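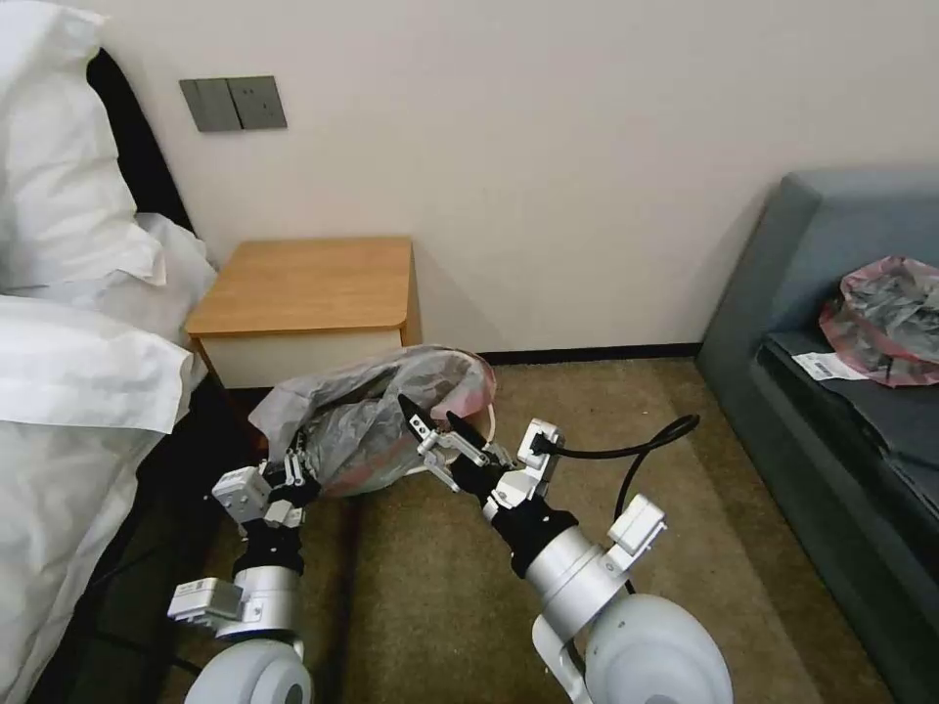
Imogen Bainbridge wrote to ask whether the Iltolen set-top box can record one channel while another is being watched, and whether she would need a second cable from the dish to do it. Her message covers the two points most often raised with the Zokatby support desk, and they are answered first.

Frequently Asked Questions: Iltolen Recorder

Can I record one channel and watch another?
Yes. The Iltolen has two tuners. With a single cable connected, both channels must be on the same band and polarization. With two cables connected, any two channels may be combined.

Do I need a second cable?
Only if you wish to combine channels freely. The second cable must run directly from a twin or quad LNB. A splitter will not give the same result and is not supported.

Which disks can be used for recording?
External USB disks of up to 2000 GB are supported. Disks with their own power supply are recommended - the rear USB port does not supply enough current for some portable models. The front port is intended for playback and software updates only.

Will my disk be erased?
The receiver asks for confirmation before formatting a disk. Formatting removes all existing files. Please copy anything you wish to keep to a computer beforehand.

Can recordings be played on another device?
Recordings of unencrypted channels can be copied and played on a computer. Recordings of encrypted channels can be played only on the receiver that made them. This also applies after a repair in which the main board has been replaced.

How many channels can be stored in a favorites list?
Each list holds up to 1000 entries. There are four lists, and each can be renamed under Settings - Channels - Favorites.

What does error 2219 mean?
The receiver has lost contact with the disk during a recording. Check the USB cable, restart the receiver and run the disk test in the Storage menu. The part of the program recorded before the error is normally kept.

My timer recordings start an hour late. What should I do?
Open Settings - Time and set Daylight Saving to Automatic. Timers entered before the change must be deleted and entered again.

Which software version should be installed?
Version 1831, released in December, is the current version. Receivers bought under the Kaewmanee name use the same file. The Skuvano model has different hardware and must not be updated with it.

How do I return a faulty receiver?
Request a return number from the support desk before sending anything. Enclose the remote control and power supply, but keep your disk and smart card. Parcels without a return number cannot be processed.

Page maintained by Ans Mertens, Zokatby Customer Support. Last revised Sat 18 February.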